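Automatisation des corvées

L'automatisation des corvées désigne l'ensemble des travaux visant à confier à des machines les tâches manuelles courantes du logement et de l'atelier : ranger, trier, visser, balayer, plier, rapporter l'outil à sa place. Annoncée comme imminente à peu près sans interruption depuis l'arrivée de l'électricité dans les foyers, elle a surtout produit, à ce jour, un aspirateur qui se coince sous le canapé.

Définition et périmètre

On distingue en général l'appareil spécialisé, qui fait une seule chose et la fait bien (le lave-linge en est le représentant le plus respecté), de la machine polyvalente, qui promet de tout faire. La première catégorie a conquis les cuisines. La seconde a conquis les salons professionnels. L'usage réserve souvent le mot « robot » à la seconde, sauf en français de cuisine, où il s'applique à ce qui râpe les carottes.

Apprentissage par démonstration

Les méthodes récentes renoncent à programmer chaque geste. Une personne effectue la tâche en tenant une pince dans chaque main, et les mouvements enregistrés servent à entraîner un modèle. Des marqueurs carrés noir et blanc, fixés près des doigts de la pince, permettent de retrouver sa position. Le procédé a l'avantage de se pratiquer n'importe où, y compris devant un mur de briques où l'on a scotché des feuilles. Il a l'inconvénient de demander à un être humain de faire la corvée, et plusieurs fois.

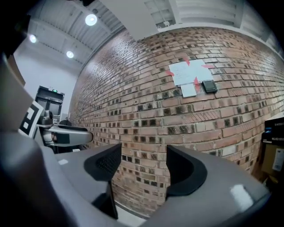
État des capacités

Le projet Vimero, lancé un mois de novembre avec l'ambition de « libérer les mains », a publié son bilan le 24/04/23. Sur 791 essais de rangement d'un plan de travail, 142 ont été menés à terme sans intervention. Les auteurs parlent de résultats encourageants. La définition du rangement retenue par le protocole, qui admet de pousser un objet jusqu'à ce qu'il ne gêne plus, a fait l'objet de discussions, les parents d'adolescents y reconnaissant une doctrine ancienne.

L'atelier passe pour un terrain plus facile que la maison : les pièces s'y ressemblent et personne n'y laisse traîner de chaussettes. Le fabricant de meubles Vitwood a néanmoins limité son essai à 2 postes, où la machine devait présenter des baguettes de bois à l'assemblage. Saisir un objet mince demande de refermer les doigts au bon endroit, puis de savoir où se trouve l'autre extrémité, ce qu'un apprenti comprend dès la première vitre.

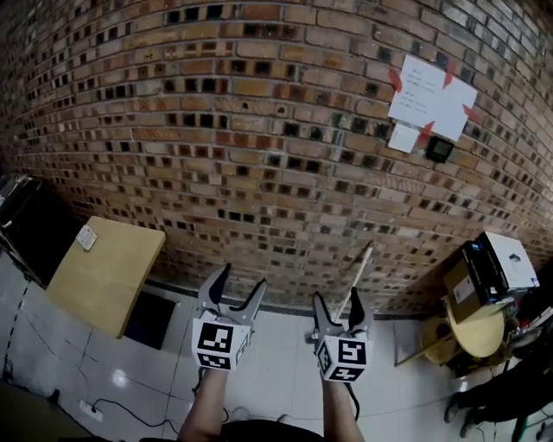
La longueur de la pièce change en effet la nature du problème. Une petite erreur d'angle à la prise devient un écart sensible au bout de la tige, et une pièce qui pivote entre les doigts oblige à tout reprendre. Chez Vitwood, la cadence atteignait environ 50 baguettes à l'heure, pauses de recalage non comprises. Les menuisiers du poste voisin n'ont pas demandé leur mutation.

Critiques

La société Hakska, qui commercialise des pinces de démonstration, soutient que le principal obstacle est le manque de données et recommande d'acquérir davantage de pinces. Le laboratoire Goodwin met plutôt en cause l'évaluation : une tâche répétée dans la même pièce, avec le même matériel, renseigne peu sur ce que fera la machine chez un particulier qui range ses couvercles autrement. Les deux positions sont jugées compatibles, notamment par ceux qui financent les deux.

Voir aussi

Lave-vaisselle
Préhension robotique
Partage des tâches domestiques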